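Sotelo open day, Badau
Feb 19, 2022

Quick notes before I forget it all. Typed on the train, will fix later (probably won't).

Got to Badau late, missed the welcome and the first coffee. Parking is behind the building, not in front, sign is tiny. Entry was 5 with the flyer, 10 without. I had the flyer. It was on the kitchen table at home. So, 10.

Sotelo does display food. Fruit mostly, some bread, a bit of cheese. Shop windows, kitchen showrooms, school corners, that kind of thing. I've bought from them by mail for years and never seen the place. Smaller than I thought. One long hall, a paint room, a packing room, and then a bunch of set-ups where you see the fruit next to tile and bowls and so on.

Paint room first. Warm, stuffy, good smell if you like paint. Color goes on in layers, yellow first and the red over it, sprayed from one side so you get the blush. That's the bit that sells it. A flat red mango looks like a toy, they said, and I have a box of flat red ones from Wasard that prove it. Avocados get a matte coat at the end and no shine at all. Asked if they ship the matte stuff seperately for touch-ups. No.

Shapes are a mixed bag. Avocado very good. Leaves on the strawberries good, the berries themselves way too big for my taste, next to a mango they look like they came off another planet. Some of the mangoes have a pear look to them, especially with the little stem. I'd put those in a pear basket and be done with it.

Then on to the set-ups. Spent most of my time here. Gray tile, marble-pattern floor with some beige in it, and that's a useful background, by the way: the red and yellow come right up off it, and the dark avocado even more. I would have gone for plain white and been wrong.

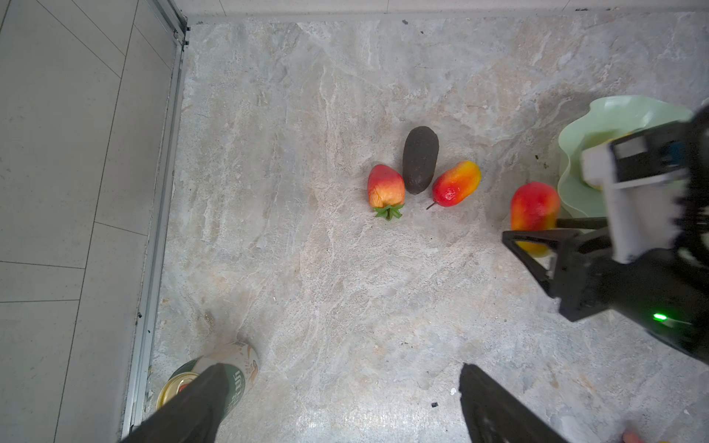
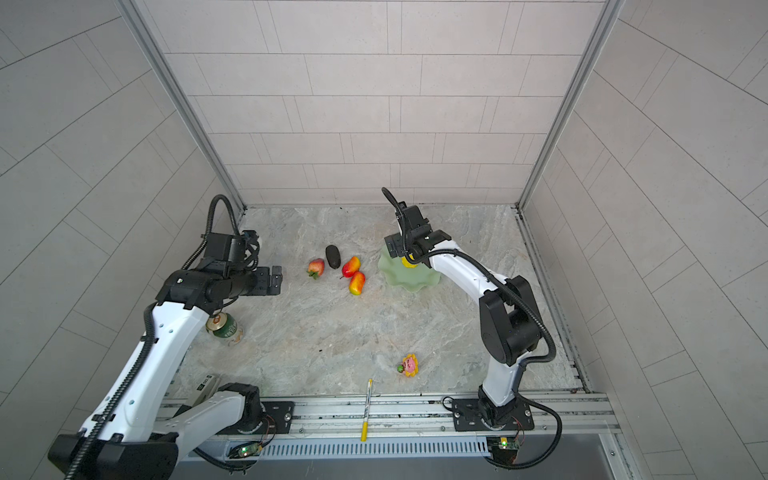
Fruit and the wavy-edged bowl, marble pattern under both.

Tracey Clegg thought the bowl was the best thing in the building and that the fruit was too heavy in color for it. Pale green wants lemons, she said, or green grapes, and the red ones should go in something dark. I don't agree. Red against that green is why I stopped walking. But she has a point about size, a bowl with a ruffled rim eats up space and you can't pile much in before the rim is hidden, and then why buy it.

Asked about the bowl at the desk. Not a Sotelo thing, they don't sell bowls. Wrote down "Lisau??" and a phone number I can't read now. If anybody knows, tell me.

Packing room was quick. Fruit goes in paper, then a carton with dividers, 6 to a layer. Stems up. Mine always arrive stems down so somebody somewhere is turning the box over.

Seconds table by the exit. Chipped leaves, uneven blush, one very orange avocado. Bought a mango, a strawberry and two avocados (not the orange one). Should of bought more, the price was silly. By the time I went back for a bread roll they were gone.

Lunch: soup, fine. Talked to Gisela Ostermann about window displays, she's doing all citrus for March, about 40 pieces, no bowls at all, just straight on the tile. Want to see that.

Next open day not set yet. Bring the flyer. Bring a bag, they only had the little ones.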